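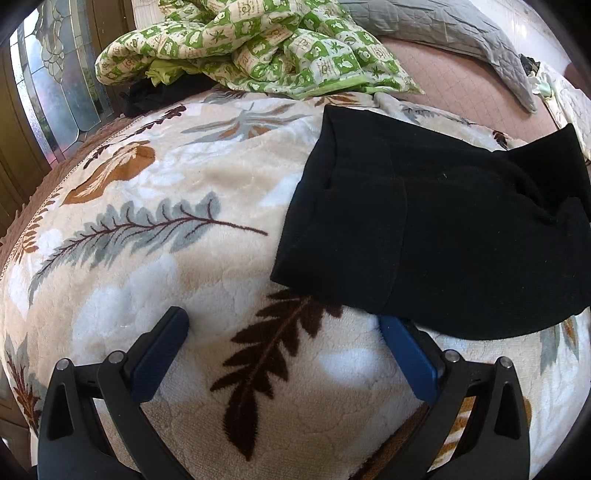
Step 1: Lay It Out Flat Before You Fold Anything

I learned to fold black clothes on top of a bed, and I still think it is the best place in the house to do it. A table is too hard and too slick, and the couch is never wide enough. A bed gives you room to walk around the thing and come at it from the other side. Mine has a plush cream blanket on it, printed with leaves in gray and brown and rust orange, and I can see every edge of a black garment against it. If your bedspread is dark, throw a light towel or a pillowcase down first. Black on navy is a misery, especially in the evening.

So, put the garment down with the waistband or hem pointing to one side, whichever side you like (I go left), and let the rest of it run out the other way. Don't worry about making it perfect yet. You only want the wide end lying more or less straight, because that is the edge everything else gets measured from.

Now look for the places where the cloth has doubled over on itself. Black hides this very well. A corner will flip up and lie there looking like part of the garment, and you will fold it in and find it three weeks later as a hard crease running across the front. Slide your fingers under the bottom edge, lift a little, and let it drop. Do the same along the top. If two layers have come apart near the waistband, bring them back together so that the edges match.

Step 2: Chase the Creases Out

Start at the waistband and work away from it. Use the flat of your hand, fingers together, and push slowly toward the far end. I used to pat at things, the way you would pat a dog, and all that did was move the wrinkles six inches over. Pushing in one long stroke is much better. Deep creases that curve may need two or three passes, and for those I hold the waistband down with my left hand so the whole piece doesn't slide off across the blanket.

A plush blanket has its own wrinkles, of course, and they will come up through thin cloth and fool you. If you keep smoothing the same spot and it won't lie down, lift the garment and give the blanket a tug from the side of the bed. My friend Geum-ok Ra showed me this after watching me fight with a pair of leggings for far too long.

Step 3: Lint, While You're There

You will see it now if you are ever going to see it. Little pale specks love black fabric, and they stand out best when it is lying flat with light coming across it from the side. Pick off the single ones with your fingers. For anything more I use a loop of packing tape wrapped around my hand, sticky side out, pressed straight down and lifted straight up. Don't drag it.

One warning about plush blankets - some of them shed, and a new one sheds the most. Before you trust yours, rub a dark sock on it and look at the sock. If it comes up fuzzy, lay a cotton sheet over the top and fold on that until the blanket has been through the wash a few times.

Step 4: The First Fold

For pants, leggings or pajama bottoms, bring one leg over onto the other so the outside seams meet. The seat will stick out in a little point. Tuck that point in toward the legs and you'll have a long, even strip.

For a skirt, fold it in half lengthwise with the two ends of the waistband together. If the hem is curved, it will bow out past the rest in a rounded line, and that's fine. Turn the curve in until you have a straight side to work with.

For a T-shirt or a sweatshirt, bring each side in toward the middle and lay the sleeves back down along the body. I was taught to do it face down by Pieter Dekker, who ran the laundry room at a guesthouse where I worked for one September and got through 130 pillowcases on a slow morning. He never hurried and never seemed to be behind.

Whatever it is, stop here and smooth once more.

Step 5: Fold Toward the Waistband

Take the far end and bring it up toward the waistband, but leave a gap of two fingers. Cloth has thickness, and if you fold it edge to edge the last fold will always hang over and make the pile lean. Then fold in half or in thirds, depending on your drawer. Mine are shallow, so I go in thirds.

The waistband should end up on the outside. It's the firmest part, and it keeps the bundle together when you pull its neighbor out. Stand it on its edge on the bed and let go. If it stays up by itself, it will stay up in the drawer. If it flops, open it back to the long strip and make the last folds a bit tighter.

Step 6: Putting Black Things Away So You Can Tell Them Apart

This was the part that took me years. I own a good deal of black, and once it's folded it all looks alike. What works for me is keeping the waistbands facing up and sorting by how wide they are, with the wide soft ones at the front of the drawer and the narrow ones at the back. Floor De Haan, who reads this page and writes me lovely long letters, sews a stitch of colored thread inside each waistband - green for long, yellow for cropped - and I may yet copy her.

Leave a little slack in the row. You should be able to slip your hand in flat beside the last bundle. When the drawer is packed tight you end up yanking, and then you're back at the bed doing Step 1 again.

A Few Odds and Ends

Fold black cotton inside out if it hangs around in an open basket near a window. The sun will fade the outer fold and leave a brownish stripe.

Velvet and anything with a nap I don't fold at all. Those go on a hanger.

If the garment still feels the slightest bit damp at the waistband, leave it lying open on the bed for an hour and go have your coffee. Elastic dries last.

Page updated 2/6/22 with the note about shedding blankets. Thank you to Lieven Aerts for the sock test.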